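Okay, I've been heads down on our planner for weeks and it finally feels good enough to talk about. Thread on what changed, for anyone who likes motion planning and doesn't mind a lot of logs.

Quick background: Tallico is our little planning and replay tool. You give it a goal, it hands back a path, and then it lets you step through every decision the planner made. Halyna Shevchuk wrote the first version, I inherited it and have been happily breaking it since.

The big one is that collision checks now run in a separate process. Before, one slow check would stall the whole control loop. Now the controller keeps its own clock — it ticks every 14 ms whatever the planner is up to.

Second thing, caching! We kept re-checking the same shapes against the same walls over and over. Sugeng Sopacua added a cache keyed on the object and its pose, and a full batch of 300 sim runs dropped to 780 seconds on my desktop. I ran it twice because I didn't believe it.

Third, and my favorite: the replay view now lets you jump between cameras at any step. Sounds small. It has changed how I debug. A path that looks perfectly fine in the plot can look pretty silly once you're right up next to the bin.

A couple of renders from sim: 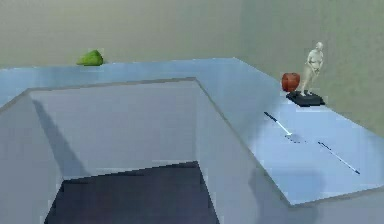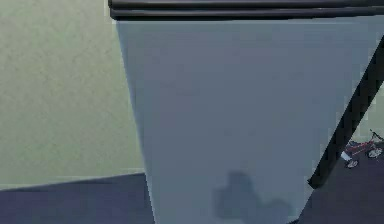
Perception is still the messy part. Our depth filter likes to throw away thin stuff, so the planner will cheerfully route straight through a rod it thinks is noise. Kyrylo Nechyporuk has a branch that keeps thin clusters if they show up in 6 views in a row, and so far I really like it.

Also on the list: nicer error messages. "Plan failed (3)" helps no one, including me, and I wrote it.

If you've dealt with thin objects in depth data, please tell me what worked for you. I'll read papers, blog posts, half-finished repos, anything.

Next up is getting the cache to survive a scene reload. Hoping to have that merged in February, and I'll post the timing numbers either way.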